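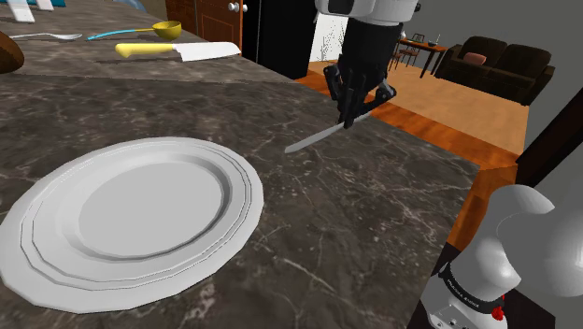
Page last changed: February, 7.40 pm

Worktops again

I said I'd write up how we got on choosing a worktop, so I'll start with the old one. It was put in around the time the house was built, 1985, and by last winter the front edge had swollen so much by the sink that the drawer under it wouldn't shut.

We looked at stone first. The man at Tichý had a dark slab with pale veins in it that I liked a lot, and he was straight with us about the seam. Our kitchen is an L, so there would have to be one, and on a veined stone the pattern doesn't carry on across it. Sabina minded that more than I did. What put me off was the sealing, which he said to do once a year, and the weight. Our cupboards are old and he wanted them braced first, at 300 on top of the price.

Then we went to Wisgate, who mostly do wood. Oak is warmer to lean on and you can sand out a burn. It also needs oiling, and a lot of it in the first month. Kazimír has had his for seven years and it's black behind the taps – he says he stopped noticing.

In the end we ordered a plain grey laminate, 152 cm on the short side and the rest cut to fit. It cost less than half the stone. Vojtěch is fitting it and reckons a day, plus another morning for the sink.

A few things I'd do differently. Measure the depth at both ends, as our wall is out by more than a thumb's width. Ask who takes the old top away. Get the tap sorted before the cutting, and tell the fitter which tap it is.

I still have to pick the strip that goes along the wall. Endang suggested tiles instead and I'm thinking about it.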